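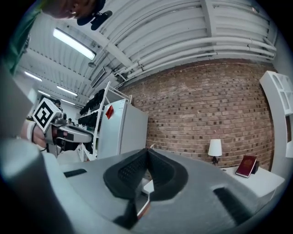 Sourdough discard waffles stick every time, plain ones don't

Posted in Breakfast & Brunch

I have been making waffles on weekends for years with the same recipe: flour, baking powder, two eggs, milk, melted butter, a little sugar. They come out of the iron clean. In September I started keeping a sourdough starter and wanted to use up the discard, so I switched to an overnight batter. It tastes much better, but the waffles tear in half when I open the lid. The top half stays on the upper plate and the bottom half stays on the lower one.

What I am doing now: 1 cup discard, 1 cup flour, 1 cup buttermilk, a tablespoon of sugar, left on the counter overnight. In the morning I add one egg, 2 tablespoons of oil, half a teaspoon of salt and half a teaspoon of baking soda. The iron is a Clenesik, the square kind with the deep pockets, and it is nonstick. I have tried cooking spray and I have tried wiping the plates with oil on a paper towel. I cook until the light goes off, same as I do with the old batter.

Is there something about discard that makes it stick? I would like to keep using it if I can, because I'm throwing out a lot of starter otherwise.

Posted by humley_kitchen

9 people have this same problem

---

griddle_and_grain

It's mostly the fat and the time. Look at your two recipes side by side. The old one has two eggs and melted butter. The new one has one egg and 2 tablespoons of oil for more liquid than you had before. Waffle batter needs a fair amount of fat in it to let go of the plates, and what you wipe on the outside doesn't make up for it. I use 5 tablespoons of melted butter for that quantity of discard and flour, and two eggs.

The other thing is the light. On most home irons the light tells you the plates have come back up to temperature. It doesn't know anything about the batter. An overnight batter is wetter and takes longer. Ignore the light and watch the steam. When steam has nearly stopped coming out of the sides, wait another half minute, then lift the lid gently. If it resists at all, close it and give it more time. Waffles that split in the middle are nearly always underdone in the middle.

I measured my own iron once with a surface thermometer and it releases best at 395 degrees. Below that I get tearing with any sourdough batter. If yours has a dial, go one setting higher than you use for plain waffles and let it heat a good while before the first one. The first one may still stick a little.

A few smaller points. Add the soda last, right before you cook. If you stir it in and then go make coffee, the batter goes flat and the waffles are dense and gummy inside. Also, a tablespoon of sugar is fine, but if you have been adding more than that, cut it back. Sugar welds itself to the plates.

If you want them crisper, replace a quarter of the flour with cornstarch. I do that in the morning and not the night before.

---

Dee in Heketon

Stop using the cooking spray. I ruined one iron that way. The aerosol kind leaves a brown sticky film in the pockets and after a while everything grabs onto it, even recipes that used to work. Run your finger over the cold plates. If they feel tacky, that is the problem, or part of it.

To get it off, make a paste of baking soda and water, leave it on the cold plates for 15 minutes, then work it out with a soft toothbrush and wipe with a damp cloth several times. Keep the iron unplugged and don't put it under the tap. After that use a silicone brush and plain oil or melted butter.

I use De Luca flour and it soaks up more buttermilk than the store brand did, so you may have to adjust if yours is different. The batter should drop off the spoon slowly.

---

waffles4dinner

just make pancakes with it. same batter, no sticking

---

humley_kitchen

Update from Monday morning. The plates were tacky, so I cleaned them with the baking soda paste – it took two rounds. Then I used two eggs and 5 tablespoons of butter and left each waffle in until the steam quit, which was close to twice as long as I had been giving them. The first one stuck at one corner. The rest came out whole.

I haven't tried the cornstarch yet. I also made a few pancakes with the end of the batter and they were good, a little sour for my kids. Does anyone freeze these? I have more than we can eat.

---

griddle_and_grain

Yes, they freeze well. Cool them on a rack first, freeze flat on a sheet pan, then bag them. Straight into the toaster from frozen, two rounds on medium.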